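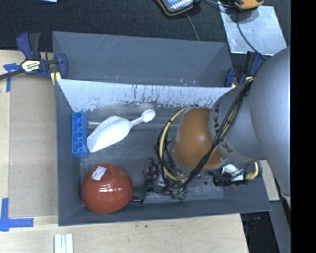

Friday was supposed to be the day I finished the kitchen. I'd cleared my calendar, I'd made the big pot of coffee, I had the radio going by eight in the morning, and I really did believe that by dinner I'd be sitting at a clean table writing a smug little post with the word "done" in it.

So, the kitchen is not done! But it's so much better than it was in August, and a few of you have been asking how the bin thing is going, so let's talk about the bin thing.

For anybody new, the short version. When we moved into the house on Ledesma Street I unpacked the kitchen in one evening, badly, on no sleep, and everything went wherever there was a gap. Baking stuff ended up next to the dog shampoo. The good knives were in with the birthday candles. I told myself I'd fix it that weekend and then I lived with it for two years. Every time I wanted a measuring cup I opened four doors, and the measuring cup was behind a fifth one.

What finally got me moving was Trudy Goodwin, my neighbor across the way, who came over to borrow a colander and stood there very patiently while I looked for it. We never found it. She went home and drained her pasta with a pot lid. A week later she told me how she'd sorted out her own kitchen in Flunley before she moved here, and it was so simple I was a bit annoyed by it.

You get a big open bin. You put it on the table, right in the middle where you can't ignore it, and anything you pick up that doesn't have a home goes in. You don't stop to decide, you don't walk it down the hall, you don't wash it or text your sister to see if she wants it. In it goes, and you keep moving along the shelf. When the shelf is finished, then you deal with the bin.

I use the dark gray ones. They're plain and a bit ugly, and mine are well past their prime, with streaks up the inside and pale worn patches on the floor where things have been dragged over it. I like them that way. I bought a set of pretty woven baskets from Stedex once and I was so careful with them that I never put anything in them. Nobody is careful with a scuffed gray bin. You can just plunk a bowl in it.

And I keep a second one right behind it, empty. That was my own addition and I'm quite proud of it. The front bin is for "I don't know yet," and the back one stays clear until I start sorting, when it takes whatever is leaving the kitchen for good. If both bins start filling up at the same time I get muddled and begin putting things back in cupboards just to be rid of them, and then I'm right where I started.

Now, what ends up in there. I love this part, because there's never any logic to it. Friday's collection was on the small side, and still, if you asked me what those things had in common, I couldn't tell you.

The white scoop has been bothering me the longest. It's a nice one, glossy, with a wide open trough of a head and a slim handle that ends in a smooth oval, and I have never once settled on where it goes. Does a scoop live with the thing it scoops? Or with the spoons? If it's in the flour then I have floury fingers every time I want it for rice. If it's in the spoon drawer, the head is so wide that the drawer catches on it and you have to reach in with a butter knife and sort of wiggle it free (ask me how many times). I've decided it's getting a hook inside the pantry door. The hook is in my coat pocket. I will let you know.

Then there's the bowl, the shiny red-orange one, which I store upside down. I'm firm about this. My mother kept her bowls upside down and so do I, and Do-yoon Cho, who writes the Flastlow newsletter and has opinions about shelves, says this is a leftover habit from dusty houses and you lose the ability to stack. He may be right. But I look at that round shiny back with its little raised ring and it makes me happy, and I'm not running a restaurant. It still has a small white label stuck on it at an angle, by the way, which I keep meaning to peel off. If you have a trick for labels on shiny surfaces that doesn't leave that gray gummy smear behind, please leave it in the comments. I've tried cooking oil. I've tried a hair dryer. The hair dryer was fine for jars, less fine for anything I was fond of.

The bowl is going on the open shelf by the window, where I'll see it, and it's going to hold fruit. We've had the fruit problem for ages in this house. I buy grapes, lovely dark ones, almost purple, and I put them in the bottom drawer of the fridge where the fridge people clearly want me to put them, and then we all forget we own grapes. If they're out where people walk by, they get eaten by lunchtime. So grapes in the bowl, bowl on the shelf, and yes, for that job it will have to be the right way up. Don't write in, Do-yoon.

The bright blue plastic piece with all the little compartments up it and the diagonal ribs is a different kind of problem. It's tall and narrow and I have no idea what it belongs to. I held it up at dinner and got three shrugs. I know the official advice is that if you can't name it you should let it go, and I've followed that advice before, and two days later I've been on my knees in the garage going through the trash. So the blue thing gets a grace period. It's standing up against the side of the bin, it isn't hurting anyone, and if it hasn't been claimed by the end of the month I'll move it to the back bin and not look at it while I do it.

I'm not going to go through everything, you've got your own cupboards. But I did want to share how the sorting part goes, because a reader wrote that she'd filled her bin beautifully and then carried it to the basement, where it's been ever since. I laughed out loud because I've done exactly that. I have done it with a laundry basket, a cooler and a suitcase!

So. Rule one at my house is that the bin doesn't leave the table. It stays on the wood where we eat, and if it isn't sorted we eat around it, and believe me, one supper with your elbow against a gray wall is enough to get anybody sorting. The second rule is that I start with the biggest thing. I used to start small because it felt easier, and I'd spend twenty minutes with twist ties and run out of steam before I got to anything that took up room. Take the bowl out first, or the scoop, and suddenly you can see the bottom, and that's so cheering.

After that I try to give each thing a place near where my hands already are. That one took me a long time to work out. I kept organizing by what things were called, all the "baking" together, all the "serving" together, like a store. But I scoop rice at the stove and coffee by the sink, so the scoop question was never going to be solved by a drawer marked Utensils. Watch yourself make breakfast one morning and you'll see what I mean. I walked back and forth across the floor so much that the dog got up and left.

I should say I did look into paying somebody. There's a woman who'll come and do your kitchen for $200, and I've seen her work and it's gorgeous, everything in rows. If you have the money and the mess is making you miserable, do it, no judgment at all. I went back and forth for a week. In the end I figured she wouldn't know about the upside down bowls, and I'd have spent the first evening turning them all over again, so I spent a bit on hooks and drawer liner and kept the rest for the floor we need in the hallway.

What's left: the cupboard over the fridge, which I can't reach without the stepladder and so have been pretending is part of the wall. The drawer with the foil and the bags and the one very aggressive roll of plastic wrap. Under the sink. Oh, and the spice shelf, but Trudy has offered to come over and do that one with me on the condition that I don't argue about the paprika. I own a lot of paprika. I like to have a spare, and then a spare for the spare, and she's going to have things to say about it.

I've already wiped down the cupboard by the back door and lined it, so the next batch has somewhere to land. If I get the pantry hook up before the weekend I'll post an update, and if you're doing your own kitchen along with me, tell me what's sitting in your bin that you can't put a name to. And if anybody has a tall blue plastic thing with compartments and knows what it's for, my email's at the top of the page.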